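Chapter 4
Handling Soft Things

I nearly started this chapter with a page of definitions, but I'd much sooner begin with the open day at Flikovden, because it's where I first understood why cloth is so hard. I went along one afternoon in December with a notebook and a packed lunch (cheese and pickle, since you ask), expecting to see machines stacking boxes. There were boxes, and very well stacked they were too! But the queue was for the Gurnine stand, where the job on show was tidying up laundry.

I'd read 28 papers on gripping by then and thought I knew the subject. Pick up a mug and you can say where its handle is, before and after. Pick up a bit of cloth and its whole shape changes the moment you squeeze it. Look at how the folds bunch up between the fingers and how another part simply hangs down wherever it likes.

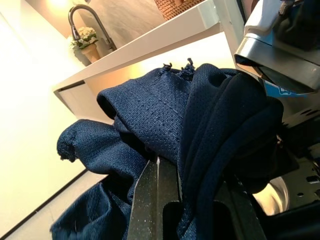

Figure 4.1 Navy fabric held between two gripper fingers. Note the ridges, and the loose threads along the upper edge.

A person standing next to me asked the demonstrator which bit of the cloth the robot was holding, a corner or the middle. It's a lovely question, and we'll spend most of section 4.2 on it. Even I couldn't have told you, and I've been folding my own washing for years.

Then there's the matter of letting go. I'd always treated it as the easy half (open the fingers, job done), and my first set of lecture notes gave it a single line. Cloth can cling to a finger or catch on a rim, and it can land half in and half out of wherever you wanted it.
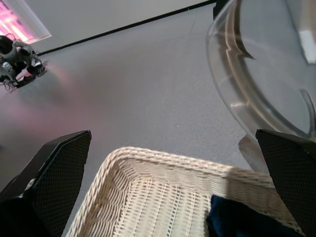
So we'll take the two halves separately. Sections 4.1 to 4.3 deal with getting hold of something soft, starting with the Jacquet method, and section 4.4 is all about putting it down again. You won't need any maths beyond Chapter 2, though do have an old tea towel handy for the exercises on page 78. I mean it about the tea towel!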